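Jimen open day: burgers, planners and a very patient arm

I went to the Jimen open day on October 24, 2023 expecting slides, and there were slides (Ankit Uniyal's talk on recovery behavior was worth the train ride by itself), but I spent most of my visit standing at the burger station and asking the software people questions until they started asking me some back.

The job is stacking a toy hamburger from parts that stand on edge in clear racks. Sounds like a kid's game! It is a lovely planning problem. The planner, Sabatier, keeps a symbolic picture of the stack: what is down, what may go on next, which slots still hold something useful. A separate perception module called Prerkuveck checks that picture against the camera after each placement, and if the two disagree the plan gets thrown away and built again. Replanning takes 14 milliseconds, so they do it freely.
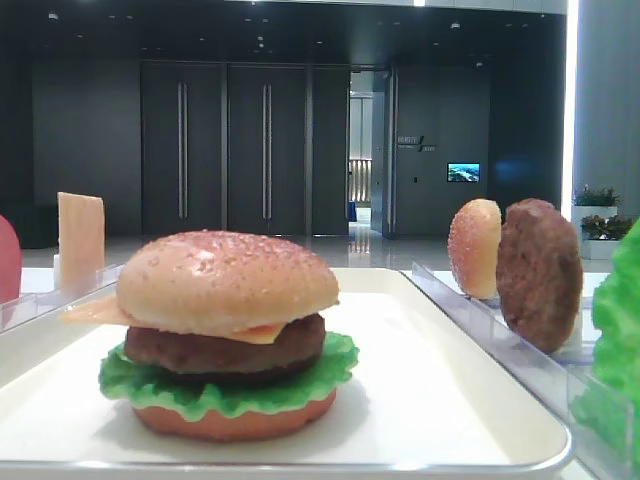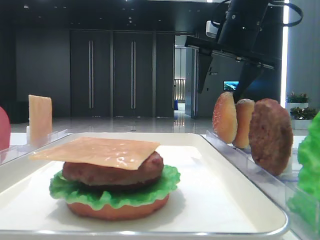 The burger station: a full stack with its top bun (first picture), and a stack still without one, with the gripper near the right-hand rack (second).

The cheese was my favorite part. It's thin, it's shiny, and its corners stick out past everything else, so the outline of the stack tells you very little about where the middle is. Prerkuveck gets around this by remembering the center of the patty from before the cheese covered it. I asked what happens if someone bumps the tray in between. Big grins all around, and then a long answer about tracking the rim.

Lettuce is the other troublemaker, with all those ruffles. They trained the segmentation on 1753 labeled images and threw out 300 of them in July after finding the leaf edges drawn too tight. I'd love to read a write-up of that cleanup, and apparently there may be one.

They also let us poke at Jilico, the log viewer. You scrub along a timeline and see the planner's belief, the grasp candidates and the joint commands side by side, and you can fork a run from any point and try a different grasp in simulation. I want this for my own projects very badly. It's still internal, but I left my email address on the sign-up sheet, twice by accident.

Coffee was upstairs, next to the mobile base demo, which I only caught the last few minutes of. Next year I'm starting there.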